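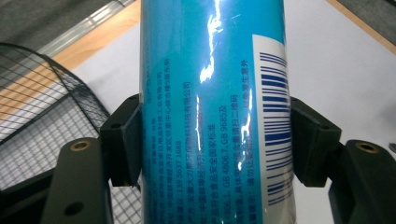
4. Storing cans and spare parts

4.1 Shelf height 80 cm or lower for anything in a can. Top shelf = filters and paper goods only.
4.2 Labels facing out. If label is in another language, tape an English card to the shelf edge, not over the print.
4.3 Write the date recieved on the bottom, black marker.
4.4 Max load per Tesau shelf 100 lb. Spread it out, heavy stuff near the posts.

CAUTION: no cans within 58 in. of the heater. Applies to the Niltley room too.

4.5 Dented can, pull it. Red bin. Dont put it back.
4.6 Check stock every April. Oldest to the front.

Note: Gajewski racks use the long clips. Short ones will pop out.

5. Anchoring the rack

5.1 Find stud, mark it, drill.
5.2 Snug the bolts by hand first, then wrench. Stop when the washer sits flat.

Pristesmont storage guide, rev. 29 Jul 2021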